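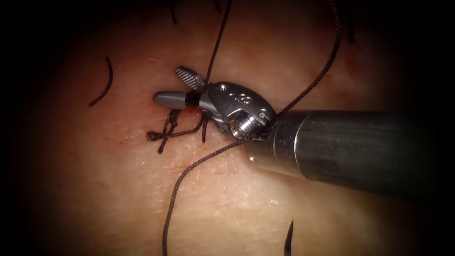 Fig. 1. Wristed instrument over pale tissue surface, jaws at left.

Unit 5 – Reading old grain: what charred seeds can and can't tell us

Handout for the October session. Bring this one back next time, we use the table of terms again.

Where we left off: wild vs domestic. Main point last time was that "farming" and "domestication" are separate things. People can sow and harvest wild barley for a very long time before the plant itself changes. So a storage pit full of barley = somebody collected barley. Does not by itself = farmers.

Why charred? Uncharred plant matter rots in most soils. Charring turns it mostly to carbon, microbes leave it alone. Exceptions: very dry caves, waterlogged pits, impressions in mud brick. Keep in mind the bias – foods cooked near a fire get into the record, greens and roots eaten raw mostly don't.

The thing to look for: the rachis. The little stem segments that hold grains on the ear. Wild cereals shatter when ripe, leaving a smooth scar. Domestic ones hang on until threshed, so the break is rough and torn. Some rough scars turn up in wild stands too, esp. the lower part of the ear. So a few rough ones prove nothing. You want the proportion, and you want it going up through the layers.

Grain size second. Gets bigger over time but charring puffs and distorts grains. Temperature matters, moisture too. Measure length, breadth, thickness, not just length (people always do just length).

Case: Custstead
Small mound, one deep trench, 16 flotation samples. Total identifiable items 1,551, mostly barley grain and chaff, then lentil, then weeds. Looks like plenty until you split it by layer. The bottom layers have hardly any rachis in them, so the "early" end of the curve is weak. Read the Custstead table with that in mind before you answer the worksheet.

Also the weeds. Seeds of plants that like broken ground go up in the middle layers. Could be tilled plots. Could be trampling around the houses. Could be dung burned as fuel, which brings in whatever the goats ate. Write down all three, dont pick one yet.

Case: Collance
Cave mouth, dry, very good preservation. Uncharred husks as well as charred. Problem is rodents – burrows run through 4 of the layers and carry small seeds down. A modern-looking seed in an old layer is a modern seed until dated directly. Date the seed itself and not the charcoal beside it. Old wood problem: a log can be centuries older than the fire it burned in.

Case: Valcárcel
Only briefly. Impressions in clay, no actual seeds. Good for husk shape, useless for dating directly. Slides are on the course page.

Terms to know
flotation – soil stirred in water, light stuff floats off, gets caught in a fine mesh
heavy fraction – what sinks; check it, lentils hide in there
spikelet – the grain(s) plus husk, unit that breaks off the ear
taphonomy – everything that happens to the remains between use and the lab
direct date – radiocarbon on the seed itself

Common mistakes from last year's papers
Counting fragments as whole grains. Pick a rule (embryo ends only is fine) and state it.
Saying "first farmers" for any site with big grain counts.
Mixing percent of samples with percent of items. Ubiquity is the first one. They can point in oppposite directions.
Leaving out the mesh size. Coarse mesh loses the weeds and most of the chaff.

For next time
Read the Clania chapter, skip the pottery section. Do the rachis worksheet in pencil, up to 5 lines per answer. Lab starts 2:00, coats off the benches, tweezers are in the gray drawer.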